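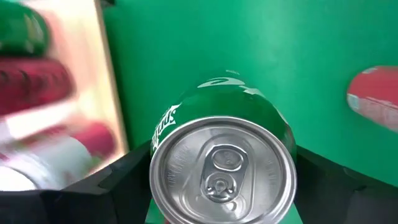

Dulinthorpe Robotics Club
Frequently Asked Questions

Who may join the club?
Membership is open to all students enrolled at Dulinthorpe, in any grade. No programming experience is required. New members complete a safety session before they work with an arm.

When does the club meet?
The club meets on Monday at 4 p.m. in the Hegde Workshop. Meetings last 2 hours.

What is the Can Sort project?
Can Sort is the club's main project for the spring term. Each team programs a robot arm to pick up soda cans and place them in a tray. The finished program is entered in the Itholm Challenge in March.

How large are the teams?
Teams have four or five members. Students may request a teammate on the sign-up form, and the club will honor requests where possible.

Are full cans used?
No. Only empty, unopened-looking cans supplied by the club may be used at the practice tables. Dented cans must be returned to the supply shelf.

Is there a fee?
The fee is $70 per year and covers shared parts and entry to the Itholm Challenge. Fee waivers are available from the Etcombe Fund. Requests are confidential.

May students take equipment home?
Laptops may be borrowed overnight with a signed form. Arms, grippers and power supplies remain in the workshop.

How are families kept informed?
A schedule is sent home at the start of each term. Changes to meeting times are posted on the workshop door and on this page.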